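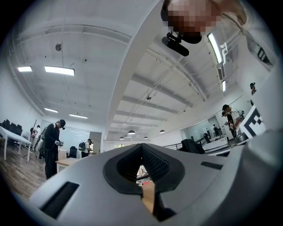
Photo: Oleksandra Nazarenko / Soveston Public Library

Review: Trekex Folding Study Table
Soveston Public Library, Equipment Lending Service
11 Nov 2022

The Trekex folding study table was added to the lending collection in April, following requests from patrons who work or study in small apartments. This review is based on use in the reading room and on comments returned with the loan slips.

The table opens in under a minute and needs no tools. The legs lock with a firm click, and the release lever can be worked with one hand. Staff found the locks stiff during the first week of use. They loosened with time, and none has slipped. The top measures 30 inches by 60 inches, enough for an open atlas with a notebook beside it, or for two adults seated across from each other. A third chair fits at the end, although the crossbar leaves little room for the knees.

The surface wipes clean without trouble. Ballpoint ink comes off with a damp cloth; felt marker does not, and one of our 2 tables now carries a faint blue line near the corner. The table does not rock on carpet. On the older tile floor by the east entrance it needed a folded card under one leg.

Weight is the main complaint. The carrying handle is narrow and sits off center, so the folded table swings against the leg on stairs. Several borrowers asked for a strap. The Enley table, which the library lent before this one, was easier to carry — but its top sagged in the middle within a year.

Assembly instructions are printed on the underside, where they cannot be read once the table is standing. A paper copy is now lent with each table.

The library recommends the Trekex table for home study and small meetings. It is less suitable for patrons who must carry it far. Loans run for two weeks and may be renewed once at the Pai Street desk.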